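The Patience Department
At Lasmont, a robot learns to hang things up, one example at a time

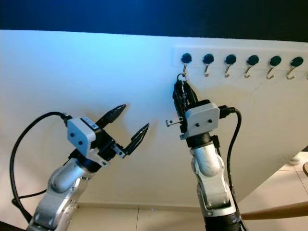 Stela Sima has hung up the same small thing 376 times since February, always by way of somebody else's arms. She steers, the robot records, and a learning system called Gorby gets another example to chew on. Her bad tries go in a separate folder, which Zachary Petrenko reads with what she considers too much enjoyment.

The target is 1298. "My mother asks what I do," Sima says. "I tell her coats."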